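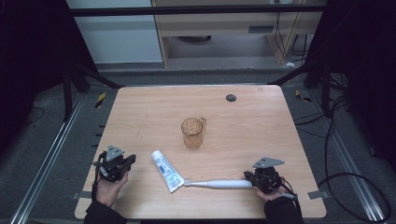
Travel Care: Packing an Electric Toothbrush

Azra Pavlović, Skolus member services

An electric toothbrush takes up more room in a wash bag than a manual one, and most of the damage reported to us starts with a brush packed in a hurry. The following applies to any rechargeable model with a removable head.

Before packing
Remove the head and rinse both the head and the metal shaft under running water. Residue from toothpaste collects at the joint and hardens there. Dry both parts with a cloth and leave them apart for 20 minutes. Refit the head only if the case is molded for the assembled brush.

Power
Charge the handle fully the night before. If the model has a travel lock, set it. On models without one, place the handle so that nothing presses on the button. Leave the charging base at home for trips shorter than the stated battery life, less two days.

Toothpaste
Squeeze the air out of a part-used tube, close the cap firmly and pack it in a separate resealable bag. A full-size tube normally exceeds the carry-on limit for liquids and gels, and the limit applies to the size printed on the tube, whatever is left inside.

At the other end
Stand the brush upright in a dry cup. A drinking mug will do if it is tall enough not to tip, but wash it before it goes back to the kitchen. Avoid storing the brush in its closed case between uses.

Replacement heads and the Plakadau hard case (item 549) are back in stock from December. Orders go to Man-lok Lai at the Skolus desk. Allow 14 days for delivery.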